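Cell notebook, Torka two-arm cell, November

Picking up from the last entry. Left gripper was still losing grip on the Jaline base after a long hold, right one fine. Swapped the left finger pads for the Polák ones and re-torqued the wrist screws. Zeroed both arms at the rest pose. Right elbow was off by 11 counts, left was clean. Saved the offsets as 1718 and deleted the old set so we stop loading it by mistake.

Cable check: both gripper cables need enough slack for full wrist roll. Tied the left one back one joint further than before. Right one still wants to swing wide when the arm comes in high. Leave it for now, but look at the jacket near the connector every morning.

Then hold tests with the frame on the black sheet, left on the rim of the base, right against the slanted pole. 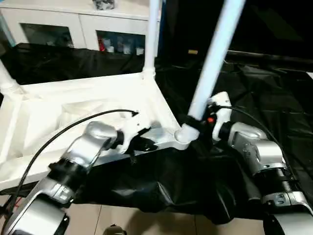

Closing force is set to 19 on the left and the same on the right. Had the left at 80 percent speed on approach and it nudged the base before closing, so I dropped it until it quit doing that. Didn't write down the steps in between, sorry. Brurkitz manual wants the joint covers off for the grease check. I did the two shoulders only. Elbows and wrists still to do, use the thin hex key, the other one rounds the heads.

Wrist cameras: wiped both lenses, reseated the plugs, restarted the stream. Left one dropped out once during warmup and not again after I pushed the plug home. Focus is fixed on these, so anything right up against the gripper goes soft and there's no setting for it. Don't waste time in the menus like I did. Exposure is on auto. If it hunts, lock it before starting a run.

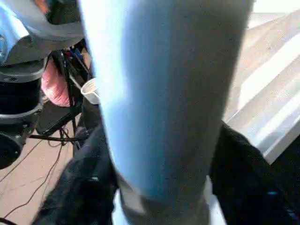

Thérèse Poirier: I'd lock the exposure every time, not only when it hunts. Also please put the old offsets back under another name. I was comparing against them for the right elbow and 11 sounds like a lot for one week.

OK. Old set is in the backup, will restore it tonight. Still open: elbow and wrist grease, right cable tie, spare finger pads (we're down to one pair).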